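Vetcombe Kitchen Tasks: Data Card

Summary
Vetcombe Kitchen Tasks is a collection of simulated two-arm demonstrations intended for training and testing learned control policies. It was prepared by the Boriren laboratory and is maintained under the Kanard programme. This card covers the second release.

Contents
The release contains 11 tasks set in 5 kitchen layouts. Each task is supplied with 28 demonstrations. The tasks concern small household objects on a worktop: picking up, placing, turning, moving into or out of a shelf, and passing from one arm to the other.

Each demonstration holds rendered colour views, joint positions for both arms, gripper commands, and a written instruction in English. Object poses are stored in a separate file and should not be given to a policy under test.

Collection
Demonstrations were recorded by trained operators using the Minhas teleoperation desk. Object positions were drawn afresh before each attempt. An attempt was kept if the simulator's success check passed and a second operator approved the replay. Failed attempts are held in their own folder and may be requested.

Rendering
Overhead views are padded with black bands at top and bottom so that all views share a square format. Users who crop the bands must adjust the camera settings accordingly. Surface materials and appliances vary between layouts.

Known limitations
The arms often hide part of the worktop in overhead views. Contact between gripper fingers and thin objects is less reliable than contact with box-shaped ones. Liquids and soft materials are not modelled. Results obtained on this collection should not be taken as evidence of safe operation on physical equipment.

Changes since release 1
Two layouts were added. Instructions were rewritten in British spelling. A timing fault in the left gripper commands was corrected in March.

Terms of use
Research and teaching use is permitted with acknowledgement. Redistribution of altered copies requires written consent from the laboratory.

Sample view
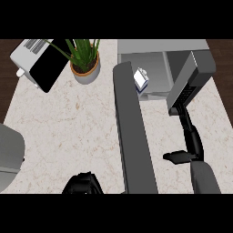 Figure 1. Overhead render of a marble worktop, with both arms, a small white carton and an open shelving unit.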